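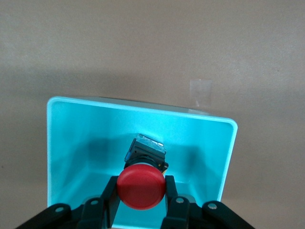

Tasen grasp planner: frequently asked questions

Maintained by Radka Radonjić. Last touched in March, when the old answers became embarrassing.

What does Tasen do?

It takes a depth image from the wrist camera, proposes grasps, throws most of them out, and hands the survivors to the motion layer. The motion layer is Stotutance. It has its own FAQ, and its own problems.

Do I need a GPU?

For training, yes. For running the planner on the bench, no. A proposal pass takes 44 milliseconds on the lab desktop, and the arm is going to spend far longer than that getting anywhere.

Why does it want to pick up the e-stop?

Because you haven't told it not to. A red mushroom cap is a smooth dome on a narrower collar, and to a planner trained on household odds and ends that's about as graspable as the world gets. Add the class to no_grasp in your site config. The label is estop_cap, all lower case. If you write EStopCap the parser will accept it cheerfully and ignore it forever.

Can I use an e-stop as a test target, then?

Yes, and we do. Use one that isn't wired to anything you care about, and keep the real one where your hand can find it. Please don't give them both the same name in the scene file. We had a long afternoon over that.

The clear cover on my part comes out as a hole in the depth map. Is this a bug?

It's physics, so take it up with the manufacturer. Stereo depth does poorly on clear plastic, and glossy edges make it worse. Set fill_transparent to true and Tasen will borrow the colour image to guess where the surface ought to be. The guess is decent on flat faces and poor on corners. Clear tape on the benchtop is flat enough to ignore, although the segmenter will sometimes report it as an object with great confidence.

How do I stop the fingers hitting the walls of a bin?

Give the planner the bin. Without a container model it assumes open space on all sides, an optimism you'll hear before you see. Bins can be loaded from a mesh or fitted from the rim with fit_container. Rim fitting copes with a bin sitting crooked on the bench. It doesn't cope with a bin you've nudged since the last fit, so run it again.

Remember to include the linkages in your gripper model as well. Half the collision reports we get come from people who modelled the fingertips beautifully and left out everything behind them.

What's the difference between "aligned" and "grasped"?

Aligned means the fingers are either side of the target and open. Grasped means the gripper has closed and the width reading stopped short of zero. Wait for the second one before you lift. There are 2 timeouts here, one for each state, and they're both called timeout. Sorry.

My log says "345 candidates, 0 feasible". What now?

Run with --explain and it will list the rejection reasons. Usually it's a stale calibration or a clearance margin someone set in centimetres. The units are metres. They have always been metres.

Does the Šindelář driver still work?

On the old branch. Ustska replaced it and is what we test against.

Where do I report a problem?

In the tracker, with the scene file and the log attached. Ticket 2595 is the one about the two timeouts, and it doesn't need another comment.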